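Sullex pauses garment-folding trial at Undberg site after grip fault

11th September

Sullex has stopped all powered running of its garment-folding line at the Undberg sorting plant after a gripper failed to let go of a piece of clothing and pulled it, arm still moving, over the edge of the work table.

No one was hurt. The company says a worker was standing at the next station at the time but was outside the marked zone. The line was halted with the emergency button, not by its own safety stop, and that is the part the firm is now looking into.

The fault happened on the afternoon shift. According to a short notice sent to staff and seen by this site, the arm had picked up a dark garment by its waistband, lifted it and was meant to lay it flat for a second fold. The left finger opened. The right one didn't. The arm carried on to its next position with the cloth still pinched on one side.

That should not happen. The controller is supposed to check that both fingers have opened before the arm is allowed to travel. Sullex says the check was there, and it passed. The signal came back as "open" when the finger was still shut -- a fault logged as code 1501, which had shown up before but had been filed as a nuisance warning.

How many times before? The notice gives a figure of 12 since the trial began, across all stations. In each of those the line cleared by itself and kept going. None was reported up to the safety desk, becuase the rules at the time did not ask for it.

Those rules have changed. Any repeat of 1501 now means power off and a written report, same shift.

The trial had logged 2788 folds at Undberg before the stop. Sullex was hoping to move to a full shift pattern in December. A spokesperson would not say whether that date still holds, only that the line "will not be run under power until the cause is understood and fixed."

The grippers are made by Dalen, which supplies the fingers and the soft pads as one unit. Dalen has asked for the failed unit back and is stripping it down. Early thinking, according to the notice, is that lint worked its way into a pivot and the joint stuck, while the sensor further back in the drive kept reading normally. In other words the motor did what it was told and the finger didn't follow. Dalen has not confirmed this and declined to comment while the work is going on.

Lint is a known headache in this sort of work. Fleece, towelling and plush all shed, and the folding tables at Undberg get a mix of everything. Staff had been told to blow out the joints at the end of each shift. Under the interim rules it's now done every two hours, with the unit unplugged, and the person doing it has to sign for it.

Hand-held units, which workers use to teach the system how to pick up and turn different fabrics, are not part of the stop. They have no motor driving an arm, so there is nothing to carry a snagged garment away. But they use the same finger design, and they are being checked too. Any with stiff movement is to be tagged and set aside.

A second site, Fleter, runs the same fingers on a smaller line. It was shut down the next morning as a precaution and has since been allowed to restart at low speed, with a person at the stop button the whole time. Undberg has not.

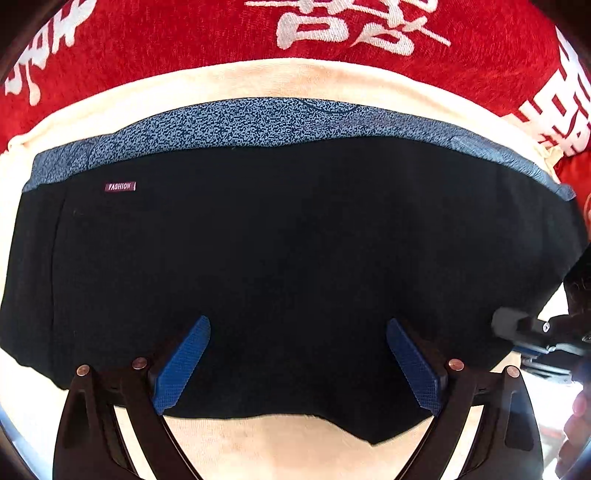 Why didn't the safety stop trip when the garment was dragged?

The stop is set off by force on the arm, and a single piece of clothing doesn't weigh enough to reach the limit. The system only saw a light load and a normal path, so it kept moving until the button was pressed.

Sullex says it is now looking at two fixes. One is a sensor right at the fingertip, so that the reading comes from the part that touches the cloth. The other is a simple camera check before each move -- if fabric is still in the grip, the arm stays put. The second is cheaper and could be ready sooner, but it would add time to every fold, and dark fabric is hard for the cameras to pick out against black fingers. Both may end up going in.

Workers at the plant have asked for the marked zone to be made wider in the meantime. It now sits 18 inches further back from the table edge than it did, and the tape was put down before the day shift came in. They have also asked for a second emergency button on the far side of the line, as the only one was within reach of just one of the stations. Sullex has agreed to that but has given no date.

Sorting and folding at Undberg is being done by hand for now. Orders are running a little behind and customers with pickups booked this week have been told to ring ahead before they come out.

The provincial safety office has been notified. An inspecter is expected on site once Dalen's teardown report is in.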